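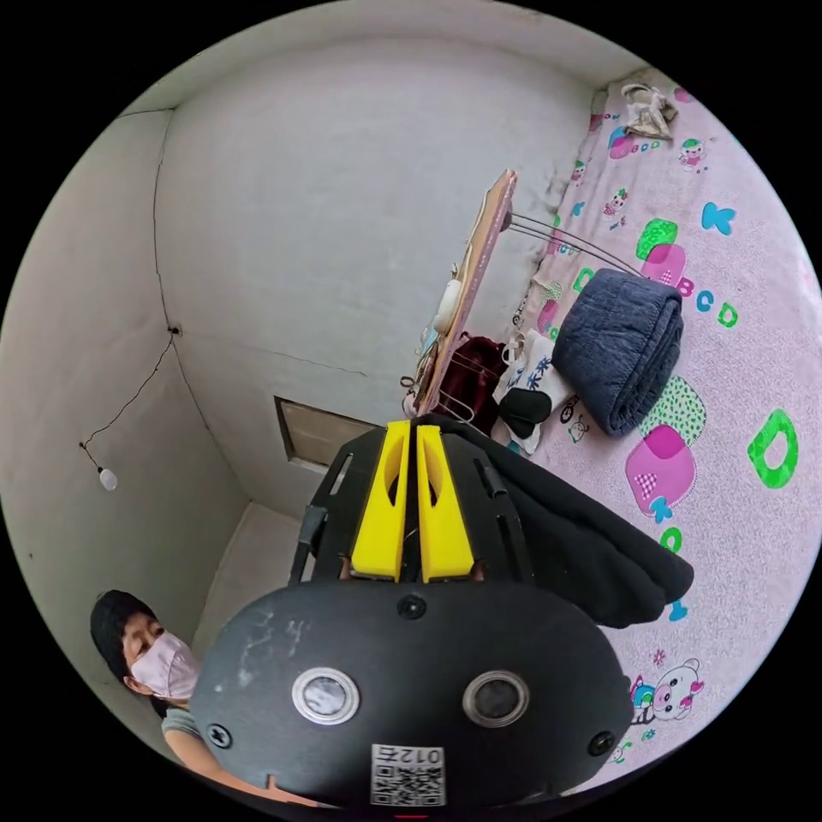 Bratlow, back bedroom: the 30-minute reset

26/01/2026

Trendness ran a piece in the winter issue promising that any bedroom could be "reset" in 30 minutes with no new furniture and no paint. I have read a lot of these. They are usually done in rooms with a window seat and a linen cupboard, and the before picture tends to show one cushion on the floor. I wanted to see the method tried on a room with bare concrete walls, a bed and very little else, so we did it in the back bedroom at Bratlow. My notes are below, under the headings I'd have liked the magazine to use.

The walls
Grey concrete, and they are staying that way for now. There's a long crack running up the corner on the left. Trendness says to "draw the eye away from problem areas", a polite way of saying leave them alone. A crack wants filling, or at least a pencil mark at the end of it and a look in April to see if it has grown. You can fold blankets in front of it all day.

The light
A small white bulb on a thin black wire that comes out of a hole in the wall. The article recommends "layered lighting at three heights". We have the one height. I'd sooner see that wire clipped to the wall before anybody buys a lamp, and I'm fairly sure a proper fitting costs less than the table lamp on their page nine.

The sheet
Light pink, with big letters, strawberries, butterflies and little cartoon pigs. According to the article, patterned bedding "adds visual noise" and should be swapped for something plain. Nonsense, I think. In a room this grey it's the only thing with any go in it, and a green letter D never stopped anyone sleeping. The sheet stays on.

The navy blanket
Folded and then rolled into a thick bundle. I'll give the magazine half a mark here. Rolling does keep a heavy blanket together when you carry it, and it doesn't slump off the end of a shelf the way a flat fold does. What it doesn't do is save space – it's the same blanket. The claim that rolling "halves the volume" was the point at which I nearly gave up on the whole thing.

The black garment
Dark fabric and plenty of it, all over the bed. Trendness gives every item 60 seconds, which may be fair for a vest. Anything long and black takes longer, partly because you can't find the seams, and partly because every bit of fluff in the house shows on it. My way is to lay it out first, smooth it from the middle and only then fold in the sides. Over a patterned sheet you can at least see where the edges are, so there's another point in favour of the pigs.

The white and blue cloth
The article would have this filed by colour. Is it white or is it blue? I tried colour filing once with towels and ended up with one large pile called "other". Put it with things of the same size and move on.

The small black pouch
Small pouches are where these methods fall down. The Engelhardt folding chart, which I had pinned up in the kitchen for most of last year, has 115 folds on it and not one word about where to put a pouch. I suggest a hook by the door. I have been suggesting it for a long time.

The plastic bag
White, crumpled, up at the top of the bed. Trendness wants a "donation station" with labelled baskets, and the Lalo baskets they recommend are sold in sets of 2, of course. A carrier bag does the same job and you can throw it over your shoulder on the way out. My only rule is that a bag for giving away gets tied shut, or things climb back out of it.

The mask
Worth wearing for this sort of work if dust bothers you. Shaking out bedding in a bare concrete room is a dusty business and the article doesn't mention it once. They do mention scented candles.

The opening in the wall
Low down, dark, beige on the inside. I can already hear the magazine calling it a "nook" and putting a plant in it. I'd leave it clear until we've decided what it's for. Spare bedding has been suggested, but anything that close to the floor needs to go in something with a lid.

Verdict, for those who skip to it
The time limit is silly. Almost 60 minutes is nearer the mark if you do it carefully, and that's with no wardrobe to sort. Rolling is fine for heavy blankets and pointless for everything else. Save the money for the light fitting.

Next gallery: the landing at Bratlow, and whether anybody needs a shoe bench. Comments are open, but if you are writing in to defend the baskets please say how many you own.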